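Skirkiswood sorting rules change in July

Households and offices in Skirkiswood will sort kitchen and desk waste under new rules from July, after Undham district approved a revised collection scheme. The change affects 1436 addresses and replaces the single mixed bag now used for small indoor bins.

Under the scheme, residual waste must be placed in a lined bin. The liner has to fold over the rim on all sides and leave enough slack for the bag to reach the base. Bins without a liner will not be emptied in shared buildings. Mesh bins, which are common in the offices on the Tusedis estate, are allowed as long as they are lined, as fine waste otherwise falls through the sides.

Food scraps go into a separate container. The district recommends a type with a perforated insert, so that liquid drains away from the solids before collection. Tests in 472 households showed that drained scraps weighed less and caused fewer torn bags, according to Femke Maes, who runs the waste section at Undham.

"The bag tears at the fold when it is pulled up with too much weight in it," Maes said. "Most of the complaints we get are about that and the smell."

Cans with plastic lids are treated as two items. The lid is taken off and goes with plastics, and the can goes with metal if it is metal throughout. Cardboard tubes with a metal base stay in residual waste for now – the sorting line run by Assefa cannot separate the two materials. The firm expects to fit new equipment, but has given no date.

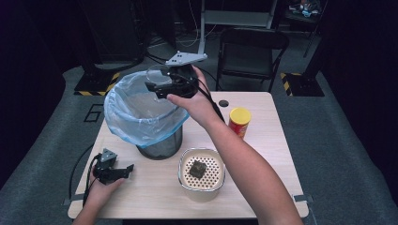
Bags are to be tied and put out by 5 in the morning. Shared buildings will have 3 collections a week, and single houses one. Food containers will be emptied on the same round and left at the kerb, with the insert inside.

Homa Yazdani, who manages two office blocks on the estate, asked the district to supply liners in more than one size. The standard liner is too short for tall bins and slips off the rim, she said. Undham is looking at a longer version and will report back before the scheme starts.

Liners can be collected from the district office. Questions about shared buildings should be sent to Roya Mirzaei at the same address.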